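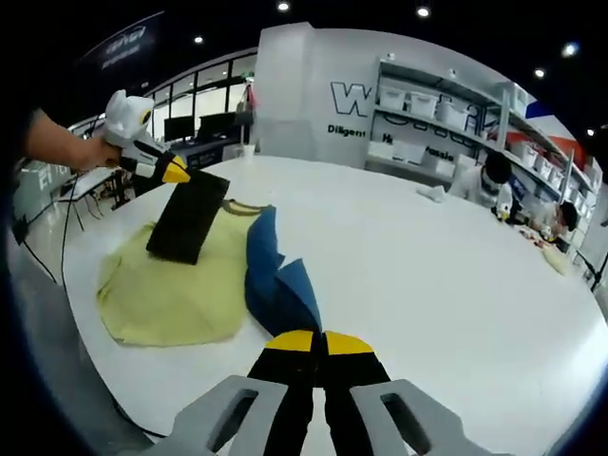
Before you wash new cotton cloths together for the first time, you should know which of them will lose color. Most colored cotton from the shop has some dye left on the surface, and in the first wash this dye goes into the water and looks for another place to sit. I learned this when I moved to Pollthorpe and made one whole load of kitchen cloths gray in one evening. Now I sort on a table first. A dark blue cloth next to a pale yellow-green one is the pair which I would never put in the same first wash, even at low temperature. The blue can be washed alone or with black things, and the pale one waits.

What you need

A white bowl or a small bucket
Mild liquid detergent without bleach
White vinegar
An old white rag
A clothesline or a drying rack

Step 1: Test the color

Wet one corner of the cloth with warm water. Press the white rag on it for one minute and do not rub. If the rag stays white, the cloth can go with similar colors. If there is a stain on the rag, also a weak one, the cloth must be washed alone.

Please test the seam also. Sometimes the thread is dyed by another method than the fabric, and it is the thread that makes the trouble.

Step 2: Soak

Fill the bowl with cold water and put the cloth in. Leave it for 2 hours. If the water is strongly colored after this time, pour it out and repeat with fresh water. Some people add salt to fix the color. I tried it for several months and could not see a difference with modern dyes, so I stopped.

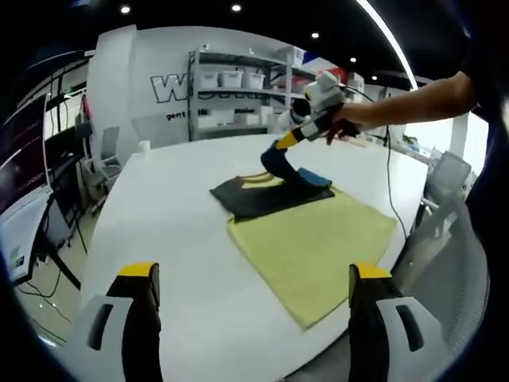
Step 3: Make the loads

Three groups are enough for a normal home: whites, light colors and dark colors. Medium colors are the difficult ones, and for them I look at the result of the rag test. It helps to lay one piece partly over another in daylight and compare. With a charcoal-gray cloth on a yellow-green towel the decision is easy, they go to different loads. With two kinds of beige I am often not sure, and then I wash them together and nothing bad has happened until now.

Do not fill the drum completely. There should be space for your hand above the laundry.

Step 4: Wash and rinse

Use the shortest cold program for the first wash. My machine is an old Jurken and its short program takes almost 2 hours, so please do not trust the word "short" and read your manual. Put half a cup of vinegar in the softener compartment. The smell goes away when the cloths dry.

Take the laundry out immediately when the program ends. Wet cloths which lie on each other in the drum can still give color, even if the wash itself went well.

Step 5: Dry and fold

Shake every piece two times and hang it by the short side. Strong colors should hang in shade. Shirts I fold on a table, with the front side up, so I can see the collar and correct it.
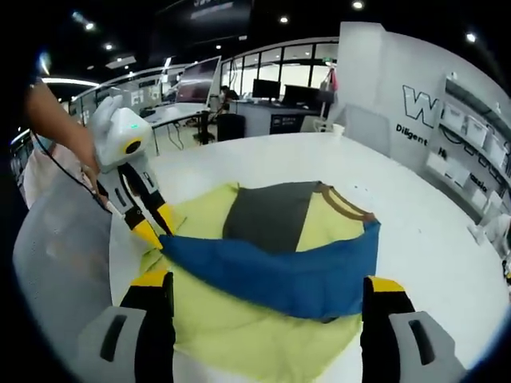 Pale yellow-green shirt with brown collar trim, laid flat on the table.

If a light piece took color in spite of everything, do not dry it. Wash it again alone while it is wet, with the normal amount of detergent. After drying it is much more difficult to remove the dye.

Last updated April 2018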